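Kusley Ride and Run - Timing and Results Help Desk
Subject: Bike riders missing from the results, and some riders showing up as runners
Opened by: Marilou Sison, registration desk
Assigned to: Renato Gatchalian
Category: Results / chip timing
Status: Resolved, one follow-up left open

Marilou Sison, 8:10 a.m.

Good morning, and first of all thank you to everyone who stayed so late at the finish line, I know you must all still be sore and sunburned. I'm opening this ticket so that everything is in one place, as the messages are coming in on three different phones and I'm starting to answer the same people twice.

We have 115 bike riders with no finish time on the results page. They all picked up a race kit, they all have a bib and a chip, and a good number of them have sent me pictures of themselves with the finisher medal, smiling away. A few other riders do have a time, but they are listed under the run, where they are now beating everybody by a very wide margin. One gentleman wrote to ask, very politely, if he could please be removed from first place because his brother-in-law won't stop calling.

The entry list from Skatell looks right to me. Everyone who signed up for both events has both events next to their name. Payments through Fragkou all match too, so please don't spend time on those. I went through them last night with a cup of tea.

Could someone tell me what I can say to people in the meantime? They trained for months for this and I don't want to send them something cold.

Renato Gatchalian, 8:45 a.m.

Hi Marilou, thank you for putting it all together so nicely. I've got it from here. For the riders, please tell them that we have their raw chip reads saved in more than one place and that no one's ride is lost. I'm comfortable promising that much already. Please don't promise a time of day yet.

Could you send me the bib numbers of the riders who are showing up as runners? A plain list is fine, no need to make it pretty. And could you ask one or two of the missing riders which start group they went out with? I have a hunch it's mostly the second group but I'd like to hear it from them.

Please leave the results page up for now. If we take it down people will worry more. I've asked Bienvenido to put a yellow "provisional" banner across the top.

Marilou Sison, 9:20 a.m.

List attached. I called four riders and all four started in the second group, so your hunch is looking good. One of them also said that the beeping at the finish mat stopped for a little while and then came back, "like a smoke alarm changing its mind." I don't know if that helps but I wrote it down word for word.

Renato Gatchalian, 10:05 a.m.

It helps a lot, please thank her for me! What I have done so far:

Downloaded the raw reads from both Zisum readers at the finish, main and backup.
Compared the clocks on the two readers. They agree.
Checked the chip file against the bib file. No duplicates, no blanks.
Looked at the start mat. All 400 bike riders have a start read, including every single one of the missing ones. So the chips were working when they left, which is very good news.
Looked at the finish mat for the missing riders. Nothing at all on the main reader. I'm opening the backup file next.

The riders who appear as runners do have a finish read on the main reader, so that may be a separate problem hiding inside the first one. I'd like to keep both in this ticket all the same, because the fix for one may move the other.

Crisanto, you were on the finish crew with me in the morning and then I left for the water station. Do you remember anyone touching the cables after the first bikes came in?

Crisanto Soriano, 10:40 a.m.

Hello all, sorry for the slow answer, I was returning the barriers and the truck had a flat. Yes, I do remember. When the second bike group was coming in, the crowd pushed up against the fence on the sea side, and one of the antenna cables came out a little where it screws into the main reader. I noticed when the beeping went quiet. I pushed it in and tightened it by hand and the beeping came back, so I thought we were fine and I forgot to write it in the log. I'm sorry about that, it was a busy moment and someone was also asking me where the bananas were.

The backup mat was farther up, past the arch, and I never touched that one.
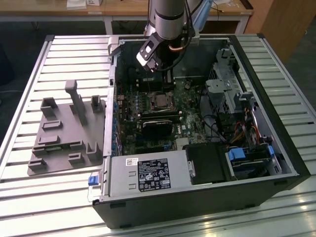
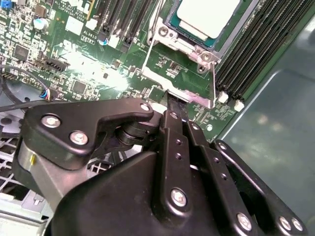 Renato Gatchalian, 11:30 a.m.

No apology needed, Crisanto, you got it going again and you told us straight away when asked. The backup file has all of them. Every missing rider has a clean read on the backup mat, and the reads fall right in the gap where the main reader went quiet. To explain it for Marilou, who will have to explain it to the riders: each of our finish mats is watched by two antennas, one on each side of the lane, a little like the wire levers on the left and right of the processor in the second picture. At the main mat the sea-side antenna was the one that came loose, and the other was already turned down low because of the metal fence next to it. So for that stretch the main reader was hearing next to nothing. The backup was hearing everybody perfectly well, only Skatell was set to use the backup just when the main reader is fully offline, and ours was never offline, it was only hard of hearing.

I'm going to merge the two files by hand and subtract the distance between the two mats. It's a short walk but it's a bike race and people care about their seconds. I'll use the riders who were picked up on both mats to work out the correction.

Bienvenido Estrella, 12:15 p.m.

Banner is up. I made it a friendly yellow and not the scary one. I also turned off the automatic "Congratulations on your run!" email, because it was going out to cyclists and one of them had replied asking what run.

On that second problem, I think I found it. When a person signs up for both events, Skatell gives them one bib and two entries, and the software decides which entry gets the finish read by looking at the time of day. Anything after the run start counts as a run finish unless there's a minimum time set. The minimum was left empty. So a rider who came in just after the runners set off was given a very, very fast run. I've set the minimum run time to 20 minutes on the test copy and they all go back to the bike list where they belong. Could Renato look it over before I do the same on the live page?

Renato Gatchalian, 1:05 p.m.

Looked it over and I'm happy with it, Bienvenido. Please go ahead on live, but after my merge is loaded, in that order. If we do it the other way around the merged reads will be sorted by the old rule and we'll be here until dinner.

Merge loaded at 1:20. Rule changed at 1:35. Recalculating now, and with nearly 2000 people across both events it takes a while, so I'm going to eat something.

Renato Gatchalian, 2:10 p.m.

Recalculation finished. Missing riders: none. Riders under the run who shouldn't be there: none. I picked out several by hand and compared them with the finish video and their times look right to me. The age group podiums for the bike don't change, I'm relieved to say. One women's age group in the run does change, as the lady listed in third was really on a bicycle. Marilou, the runner who moves up is Xiaoyan Wei, and she has a medal coming to her.

Marilou Sison, 2:40 p.m.

Oh, this is wonderful, thank you all! I just called Xiaoyan Wei and she was so happy that she shouted to someone in the next room. She'll pick up the medal at the club house. I've also written to the gentleman with the brother-in-law.

I'm sending a note to all bike riders now. I kept it short: a cable came loose, the backup mat had everyone, the results are corrected, and here is where to look. If anyone still thinks their time is off they can reply to me with their bib number and I'll add it to this ticket.

Bienvenido Estrella, 3:15 p.m.

Banner changed from "provisional" to "updated." Congratulations emails are back on, with the right event name in them this time. I tested with my own entry and it congratulated me on a ride I didn't finish, so I need to look at that, but it's only because I crossed the mat carrying cones.

Crisanto Soriano, 4:00 p.m.

I've put a strip of tape and a tie on each antenna cable in the kit box, and I wrote "check when quiet" on the lid in marker. For the November ride I'd also like the fence moved back by one barrier on the sea side, if the permit allows it. Who do I ask?

Renato Gatchalian, 4:20 p.m.

Ask me, I'll put it on the site plan. Closing the results part of the ticket. Left open: find out from Skatell whether the backup reader can fill in gaps on its own while the main one is still online. I've sent them the question along with both files.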